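I own more tablecloths than a person with one table should. I blame my grandmother, who kept hers in a blanket chest and let me pick the Sunday one, and I blame the linen stall at the market in Truro, where I once went in for a tea towel and came out carrying 2 bags and no tea towel.

For years I bought flat, smooth, printed cotton (lemons, mostly). It looked great for the length of one breakfast. Then I'd be back at the ironing board, muttering, and by January I'd given up and was eating off bare wood like everybody else I know.

Waffle weave changed all that! It's meant to be a little rumpled. You pull it out of the dryer, give it one good snap, throw it over the table and walk away. Mine came from a small outfit called Brindex and it gets used for everything - dinner, bills, sorting out the junk drawer, the craft projects I swear I'm going to finish. 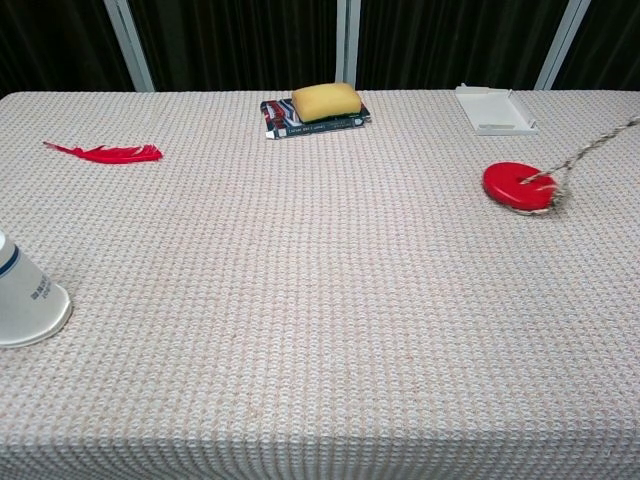 *Waffle weave on a working day, with a sponge, a book and a red feather.*

I'm fussy about color now, too. White shows every drop of coffee, and dark cloths show every crumb, so I've settled on that in-between shade that's a bit pink and a bit beige depending on who's looking. Anything bright sings on it. Put down a yellow sponge and suddenly you've got a still life, which is a ridiculous thing to say about a sponge, but there we are.

Washing is easy if you're gentle. I use warm water, skip the fabric softener and never, ever cram it in with jeans (the zippers catch the weave, ask me how I know). Expect some shrinking the first time through. I buy mine long enough to hang well over the front edge, and I wash it before I even think about hemming.

As for money, you don't need to go wild. I've seen a handwoven one from Krajčí priced at 300 dollars and I did stroke it for quite a while, but my everyday cloth cost a fraction of that. Altesell has plain ones in its spring catalog, and I've got my eye on the green. The blanket chest is full, so something with lemons on it may have to go.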